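The Ferry to Horkov

My grandmother kept the bread money in a tea tin with no lid, and when she decided, at the age when most women in Kuvville were giving up the stairs, that she would like to see Horkov once more, it was the bread money she took. She tipped it out on the bed and we sorted it into piles, she and I, and it came to a little over what the ferry cost in October, when the fares dropped and the weather did too.

I was 13 and had never been farther than Menon, where the dentist was. Horkov was the place she had been a girl in, and she spoke of it the way other people speak of a good meal, slowly and with her eyes half shut. There had been 2,000 people in it then and one bakery, and the bakery was her father's.

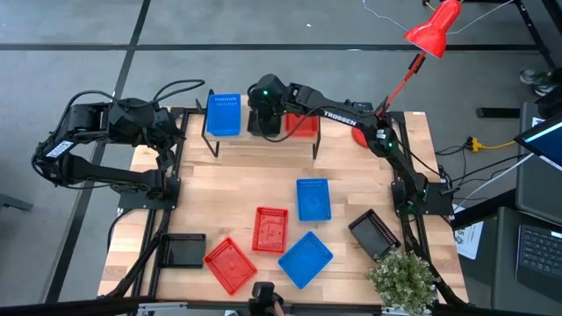 We took the early bus down to the harbor with our sandwiches in a pillowcase, and she told the driver where we were going, and then the woman behind us, and then the man who sold the tickets, who had heard it all before from somebody else's grandmother, I expect, but who leaned on his elbows and listened anyway. The boat was called the Oka. It was smaller than she remembered, and she patted the rail as if to say it mustn't mind.

The crossing took most of the morning. She wouldn't go inside. She stood at the front in her brown coat and told me about the oven – how her father lit it before anyone was up, how she and her sisters slept on the floor above it and woke with warm feet all winter long – and every so often she stopped and looked hard at the water, where there was nothing yet to look at.

When the town came up out of the gray at last she went quiet. We walked up the hill very slowly, arm in arm, past a shoe shop and a bank she didn't care for, and on the corner where the bakery should have been there was a bakery. It had a new door and a different name and a girl at the counter hardly older than me.

My grandmother bought one small loaf. She held it against her coat with both hands, the way you would hold a cat, and asked the girl if anybody slept upstairs.

"My brothers," the girl said.

"And are their feet warm?"

The girl thought it over and said she would ask them.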